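Picked up where the cable-end detector left off. The handover planner now runs both arms off one clock, so the left gripper can hold still while the right one comes down on the plug from above. Before the Clernero merge each arm had its own timer and they drifted apart just enough to make the pinch a lottery. Two processes gone, one loop in. Love it! 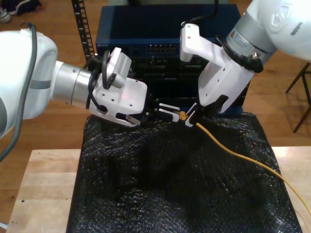

**Bodthorpe bench, January**

Main job today: the perception node. The black cloth is full of tiny highlights and the wrist camera hands every one of them to the segmenter as a possible cable tip. Raw candidates on the first recording: 3178. Changed the color gate to work on hue only above a saturation floor, and the list dropped to 2376. Still silly, but the rest are mostly short blobs, so I added a length check along the skeleton and after that there were 39 left. The tracker can chew through 39 without missing a tick.

Fold shadows are the next headache. Depth gets patchy wherever the cloth dips and the plane fit tips over toward the hole.
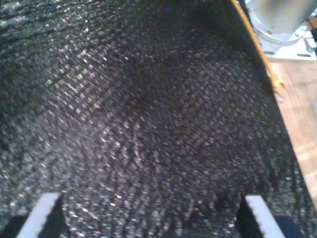

I tried a median fill first (bad, it rounds off the cloth edge) and then went back to fitting small patches and throwing out any with too few depth points. Much calmer. The approach vector used to wag like a tail and now it just sits there — very pleasing to watch in the viewer.

Hand-eye calibration: reran it with the Litano script. Residual is nearly 2 mm, which I'd like to halve before anyone trusts the grasp offsets. I suspect my hand-measured base transform more than the solver.

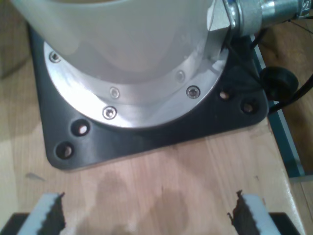
Also the keep-out boxes in the planner config were still in the old frame. Moved them all to table frame and deleted the copy in Cordero's launch file, so please don't paste it back in. If a plan fails with "start state in collision", pull first and then shout.

To do:

- tip orientation from the last bit of skeleton, not the whole cable
- log the gripper width at 'closed' for both arms
- replay the old bags against the new gate
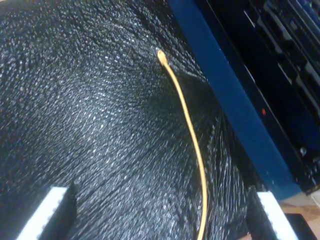 *Last changed: January, 5:40 pm*

Added after the replay: the gate holds up on the old bags too, except where the exposure jumps at startup. Skipping the first few frames for now. Lock exposure in the driver tomorrow, then try tip orientation.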